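Unit 6: Can machines do the chores yet?

Course handout, Introduction to Automation. Read before the November lab. Bring it with you.

1. The question for this unit

In Unit 5 we looked at machines that do one job in one place: dishwashers, conveyor sorters, palletizers. They work well and have for decades. The job was changed to fit the machine. Plates go in a rack, boxes come in four sizes, the floor is marked with tape.

This unit is about work where the job has not been changed. Picking up a room, folding, wiping a counter, putting parts in a bin that somebody moved since yesterday. We will use the word "chore" for all of these, whether they happen in a kitchen or on a shop floor.

2. What makes a chore hard

Soft things. A rigid part has one shape. A towel has as many shapes as there are ways to drop it. The machine has to find an edge or a corner, and often it can't see one.

Contact. Most chores involve pushing, pinching or sliding. A position error of a few millimeters is fine when a hand is soft and can feel. With a stiff gripper the same error tips the cup over.

Clutter. Cables, bags, chair legs. The layout is different each time.

Knowing when to stop. A person can tell when a shirt is folded well enough. A machine needs a test for it, and the test is often harder to write than the motion.

Please note that lifting weight is not on the list. Students often put it first in the quiz. Motors have been strong enough for a long time.

3. Learning from people's hands

There are two common ways to get examples for a learning system. In teleoperation, a person drives the robot from a distance and the robot's motions are recorded. With hand-held grippers, the person holds the gripper and does the task directly, with no robot arm needed. The markers on the cubes are there so that software can work out where each gripper is and how it is turned.
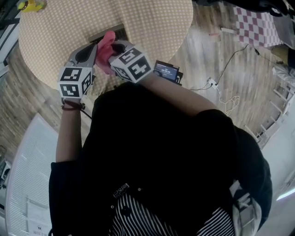 Unomari, posting on the course board last term, wrote that the hand-held method flatters the machine, that a person who has folded laundry for thirty years corrects for a bad grip without noticing, and the recording keeps the correction but loses the reason for it. Keep this objection in mind when you read section 5. It is a fair one. The usual answer is to record many people and to include failed attempts, so the system sees what a slipping grip looks like. How much this helps is still argued over.

A second limit of the method is reach. A person can put a gripper at angles that a given robot arm can't follow. Such recordings have to be thrown out or adjusted.

4. Worked case: the Medrano trial

Medrano is a small repair shop for rental linens. It tried a two-arm machine from Triltero on a single task, which was to take a hand towel from a pile, lay it flat and fold it twice. The machine was trained on 647 recorded folds and then given 160 towels over one working week.

Questions the shop asked before starting:

How long does one towel take, compared with a person?
Who stands by when it gets stuck, and can that person do other work?
What happens with a towel size it was not trained on?

The third turned out to matter most. The trial used one towel size. When the shop put in a larger bath towel on the last afternoon, the machine picked it up correctly and then folded it as if it were small, leaving a long tail over the table edge. No fault was reported. As far as the controller knew, the task was complete.

Go back to "knowing when to stop" in section 2 and say which test would have caught this.

5. Reading a success rate

A demonstration video shows one attempt. A success rate needs a number of attempts, a starting condition and a definition of success. If any of the three is missing, the figure can't be compared with another.

For example, Nanano lists a bin-filling arm as tested over 900 cycles. Its sheet does not say whether a person reset the bin between cycles. With a reset, each cycle is a separate short test. Without one, small errors pile up, and the last cycles are harder than the first.

Also check the speed. Videos are often played faster than real time, and the label saying so may be small.

6. Where things stand

For this course we use the following rough scale.

Ready: fixed task, rigid objects, known layout. Most of Unit 5.

Partly ready: rigid objects in changing positions, such as mixed bins. A person is needed nearby.

Not ready: soft objects of mixed kinds, crowded rooms, long chores made of many steps.

You may disagree with the placement of a task. Give your grounds in the lab report.

7. For the lab

Work in groups of 2. Choose one chore you did this week. Write out the steps as you would for someone who has never seen it done, then mark each step R, P or N on the scale above. Time yourselves doing it by hand.

Reports are due at the start of the next unit, one page, typed.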